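7. Running the bottle demonstration on an open day

7.1 Before visitors arrive

This section covers the hand-held gripper demonstration as given at the Vovska bench. It assumes that the gripper has been assembled and checked as set out in section 4, and that the Laker recording software is already installed on the demonstration computer.

1. Clear a working area at the front of the bench. Items at the back of the bench may stay, provided they do not move between recordings.

2. Choose a soft drink bottle with a screw cap. Tighten the cap.

3. Check both fingers for play. If either moves when pressed sideways, tighten the screws on its plate before going further.

4. Wipe the ribbed pads with a damp cloth and let them dry. Do not use solvent.

5. Start the Laker software and open a new session. Set the session limit to 200 recordings.

6. Make three test recordings and play them back at full size. Discard them before the first group comes in.

Note: The bench lights should be switched on 15 minutes before the first recording. Exposure is set once, at the start of the session, and is not corrected later.

CAUTION: Keep fingers, sleeves and lanyards out of the gap between the pads. The trigger has no force limit.

7.2 Giving the demonstration

Groups should be no larger than 8. One person holds the gripper; the rest stand behind the floor line.

1. Hold the gripper level, with the open pads towards the bottle.

2. Move forward slowly until the bottle is between the pads. Leave the trigger released.

3. Squeeze the trigger until both sides touch the bottle, then stop. Squeezing harder will deform the bottle and spoil the recording.

4. Lift, pause for one second, and set the bottle down within the working area.

5. Release the trigger fully before drawing back.

6. Pass the gripper to the next visitor handle first.

A recording that runs past 38 seconds is closed by the software and marked as incomplete. Incomplete recordings may be kept for discussion but should not be added to the training set.

Visitors often ask where the robot is. Explain that the same fingers are fitted to the Katayama arm, and that the recordings made by hand are used to train it - the arm itself is not powered during open days.

7.3 Reference views

Gripper and bottle at the bench:
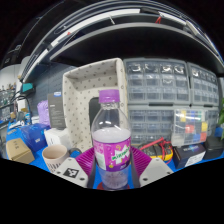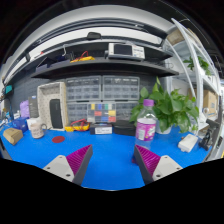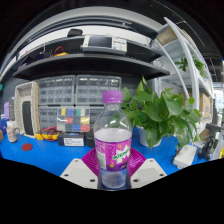 Abundio Galindo adds that at the Grukside open day the step most visitors got wrong was the release. They drew back with the trigger half squeezed and pulled the bottle over, and he now has each person practise step 5 twice with the recording stopped. He would also move the floor line further back for school groups.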